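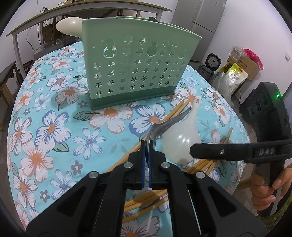 4.3 Running the visitor demonstration

The open-day task is cutlery sorting at the round table. One operator works the hand-held gripper; a second stands with the visitors. Allow 14 minutes per group.

1. Set the perforated utensil holder upright near the far side of the table. Lay the spoon and the wooden chopsticks on the cloth within arm's reach of the operator.

2. Hold the gripper by its side handle and check that the green indicator is lit. If it is not, return to section 4.1.

3. Inspect the blue finger pads. Wipe off any crumbs or dust with a damp cloth and let them dry.

4. Lower the fingers over the spoon handle, close slowly, lift clear of the table and place the spoon in the holder. Pause for 2 seconds before opening.

5. Repeat with the chopsticks, one at a time.

6. Offer the gripper to a visitor only after the full sequence has been shown once.

NOTE: A printed cloth may stay on the table — the Inadwood units were set up for patterned backgrounds.

CAUTION: Keep visitors' fingers away from the linkage arms while the gripper is closing.

CAUTION: Stop the session if battery charge falls below 70%. Report faults to İlker Keskin at the Hostville desk before the next group is seated.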